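February, evening session, sim bench in the back of the workshop

Kundel now has two arms in the simulator and they both listen to me! I started at four o'clock thinking I'd get the left one to load and call it a day, and instead I've had the pair of them going through their paces all evening. Really pleased.

For anyone picking this up from the shared folder: the left arm uses the same model file as the right one, just with its base moved and turned. My first go had the base turned the wrong way, so every joint command came out mirrored and the elbow tried to go through the table. Fixed in the config, with a note next to the line so I don't "correct" it again in a month.

Other changes tonight:

- Table height in the sim now matches the figure Fabian Hubmann took off the real bench. I had it 19 mm too low, which explains a lot of last week's odd grasps.
- Physics step halved. Slower, but contacts no longer buzz.
- Joint speed limits down until we trust the thing.
- Frame posts added as solid shapes. Before this the planner happily sent an elbow straight through one.

The job I want Kundel to do in the end is simple enough: hold a workpiece steady with one hand and bring a smaller part to it with the other. So the test has a yellow cube on the left for the right arm and a wooden box further over for the left arm.
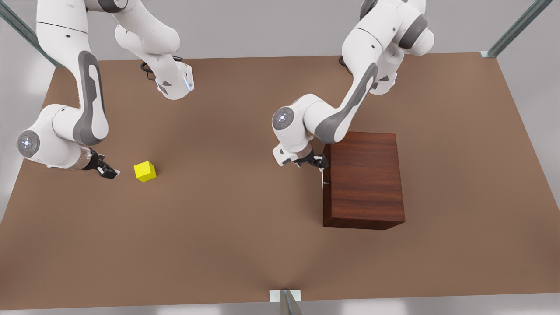 Fabian Hubmann thinks I should stop tuning both arms together and get one of them reliable first, then copy the numbers across. He also wants the grip force logged on every run, and reckons the friction values I took from the Stilto starter files are far too generous for bare wood. He's probably right about the friction. I'm less sure about doing one arm at a time, as the bugs I care about only show up when both are moving.

So, a compromise. I ran the right arm alone on the cube for 100 tries, random start pose each time, with the old friction. It dropped 4. Then the same again with friction cut by half and it dropped 19. Ouch, but lovely to have a number to push against! Most of the drops came on the way up, when the wrist was turning and lifting at once. Splitting that into 2 separate moves looks like the obvious thing to try.

Still to do:

- [ ] Split lift and wrist turn, rerun the drop test
- [ ] Grip force into the log (Fabian)
- [ ] Box mass: still using the default, needs weighing
- [ ] Ask Andri Pfister whether the Fernetti controller will take both arms on one clock
- [ ] Move the run scripts over to Onyeka, my laptop fan is screaming

Config is saved as kundel_two_arm, old one kept next to it. Please don't tidy the old one away yet, I want to compare the elbow paths tomorrow.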